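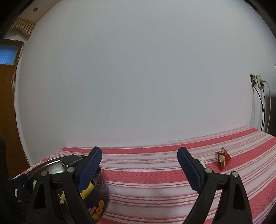

The tin-and-tray method is a way of sorting the small loose things that gather in a home: snack packets, little cartons, sponges, odd bits of cloth and anything else without a drawer of its own. It needs just two containers. A lidded tin holds what is being kept, and a wide, shallow tray holds everything still waiting for a decision.

Old biscuit tins are the favourite, and it's easy to see why! They are sturdy, they close properly, and their printed sides are far too cheerful to throw away. A round tin with a hinged lid is especially handy, as it can be filled with one hand and there is no loose lid to go missing under the bed.

Origins

The method was set down by Gilang Tarigan in a household booklet, Sutanto, first handed out at the Stikedville spring fair. The booklet gives 40 small sorting jobs, each meant to take 10 minutes, and the tray appears in nearly all of them. Readers in nearby Cudley took it up so eagerly that a second printing followed in March.

The tray 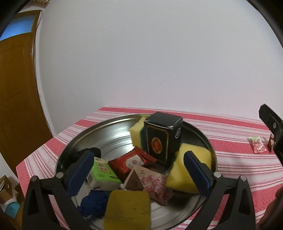

Reading time: 2 minutes

A round stainless-steel tray with a raised rim suits the job wonderfully. Everything goes in together at first, so a yellow scouring sponge may end up leaning on a black and gold box, with a red foil snack packet lying in the middle of it all. Tarigan calls this stage "the heap" and is very fond of it.

Sorting then goes by kind. Food comes out first, followed by cloth, then sponges and other cleaning things. Boxes are left until last and are opened before being put anywhere, because small items love to hide inside them.

Variations

In Brodum, two tins are used, one for sweets and one for everything else. Some households spread a striped cloth on the bed and work there, which catches crumbs and can be shaken out of the window afterwards.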